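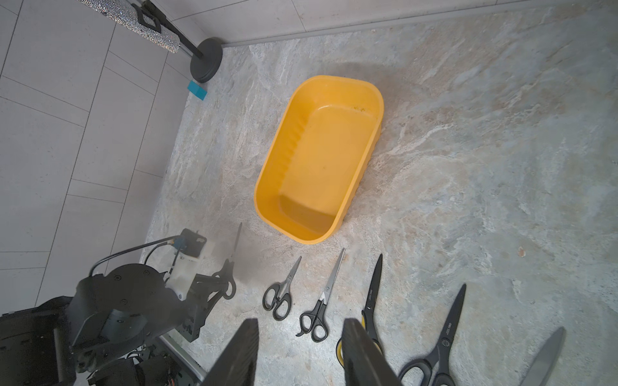 Mon 22 November. Notes from the open day at Cultero, typed up on the train so excuse the state of them.

Got there late, hall already busy. The Javona team had the far corner, two arms, scissors, a yellow basin. Caught one of the engineers between runs. She'd been talking since opening and her voice was going.

"Everyone asks why scissors," she said. "Try picking a pair up off a hard floor with two flat fingers. They're thin, they slide, they swing open on you. A block is easy. We did blocks in May and got bored."

The task sounds dull when you write it down. Pick up a pair, put it in the basin, go back for the next. She says it takes over 200 practice runs before an arm is any use at it, each one steered by a person, and they've got 800 recorded so far. Most done by her and one collegue, in shifts.

Which pairs are worst? "Small ones. Not much handle to get hold of. And anything shiny, the camera hates shiny." Black blades are kinder, apparently, though not on every floor.

I asked about the floor. She laughed. "At Siregar we had plain grey lino. Lovely. Then you come somewhere with a pattern and it starts seeing edges that aren't there." So they practise on differnt floors now, on purpose.

Safety came up, a dad with two kids asked before I could. Slow speed for visitors, stop button in her hand the whole time. "I've pressed it 10 times today. Mostly nerves."

Who's it for? Diltik want something that can clear up craft rooms at the end of the day, pens and glue as well as scissors. She wouldn't give a date. "Ask me when it's done 50 in a row without me touching anything." Best so far? She wouldn't say that either.

Then the next group came in and she had to go. Forgot to ask about left-handed scissors, will email.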